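Work and Automation, Unit 4
Handout: When the office worker becomes the teacher of the machine

Read this before the seminar. The case is the firm Flumel, which handles paper records for small clinics. In May it started the project Jukora, with the goal that robot arms will prepare documents for scanning: take off clips, flatten corners, put pages in the tray.

Before the project, 2 teams did this work by hand. Now one team continues as before, and the other one spends the shift at tables with hand-held grippers, recording small movements with stationery and paper. The recordings are used for training the arms. At the end of the spring the team had 1,518 accepted recordings, and the plan asks for 2,680.

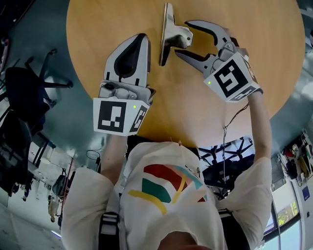 Three changes are important for our course.

First, the measure of the work is different. A clerk was paid for finished folders, but a recording has no folder at the end. Flumel solved this with a fixed hourly rate. Some workers liked it, others lost the bonus they were used to.

Second, the skill becomes visible. Clerks told the interviewers that they never thought about how they hold a clip – now they must do it slowly, and the same way each time. Compare with the concept of tacit knowledge from Unit 2.

Third, the body is used in another way. Complaints about the back became fewer in the Tolell office, but complaints about wrists and shoulders became more frequent. Breaks were made longer after this.

The open question is what happens when the plan is completed. The management at Flumel speaks about "new tasks", without a list of them. The staff group at the Millet office asked for a written promise and is still waiting.

For the seminar, write up to 400 words: should a worker be paid again when the recordings are used at another site? Use at least one argument from the reading on piecework.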